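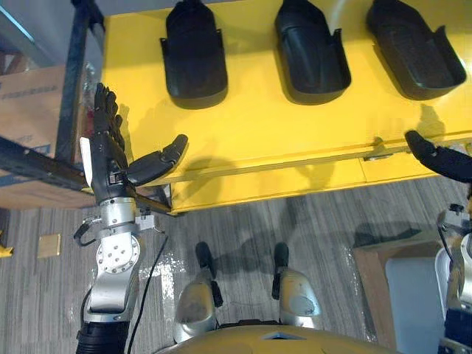
At the yellow table in the Tultthorpe workroom, with the black trays set out for a run of examples.

The job sounds simple when Shoshana Lindgren explains it. A robot has to move parts between a table, a shelf and a bin, and it has to do so when the parts aren't quite where they were last time. To learn that, it needs examples. Her team at Drirotura set out in April to collect them, and the count on the wall stands at 2435.

Each example is one attempt, start to finish, with a person steering the arms and the cameras recording. Most take less than a minute. A good operator can record 40 before lunch, and then the arms are parked and somebody else takes over, because attention goes before the hands do.

"You get sloppy and you don't notice," Lindgren says. "The model notices. It copies the sloppy ones as faithfully as the good ones."
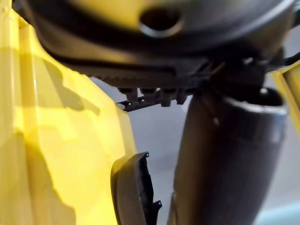 Camera placement has taken up more of the team's time than anyone planned for. A view from the head shows the layout of the room and very little of the contact. A close view has the opposite trouble: the gripper's own dark housing can fill the top of the picture, with big yellow surfaces blurred at the side and only a small connector piece with four pegs looking crisp. Yvonne Furnival, who handles the recordings, wants both kinds kept. She spent most of a month on software called Xenos that lines the views up in time, and she still checks a batch by eye before it goes in.

Her rules for throwing out an example are short. If the operator stopped to think for too long, it goes. If a part was nudged by a sleeve or a cable, it goes. A fumble that the operator recovered from stays in, and is tagged so it can be found later. Of the first 1000 examples, 275 were dropped.

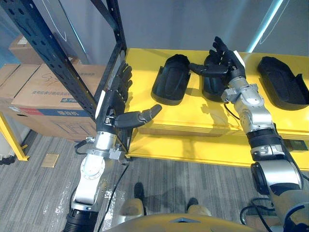
Variety is the other half of the work. Early on, the operators put the trays back in the same spots every time, out of plain tidiness, and the first trained model did well until a tray was turned a few degrees. Now a printed sheet tells them where to place things and at what angle. The sheet also calls for lighting changes and for boxes to be moved, which the operators dislike, as it slows them down.

Lindgren would rather have slow. She came to Drirotura from Dustix, where she worked on sorting machines, and says she learned there how much a model can pick up from the background without anyone meaning it to.

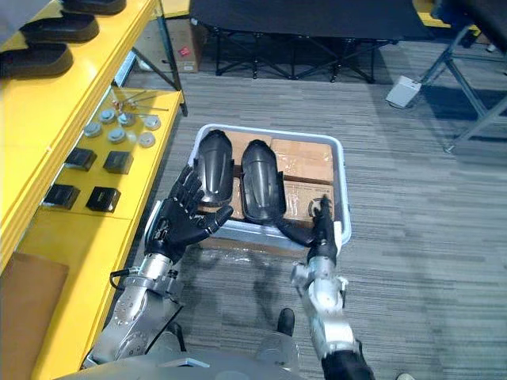
Bins are harder than tables. The walls get in the way of the wrist, the parts lean on each other, and an operator has to choose an approach before the hand goes in. The team records these attempts in separate sessions and gives new operators a full week on the table first.

The next training run will use everything collected so far, including the tagged fumbles, which earlier runs left out. Furnival expects them to help with recovery. Lindgren is less sure, and has asked for a second run without them so the two can be compared on the same set of parts.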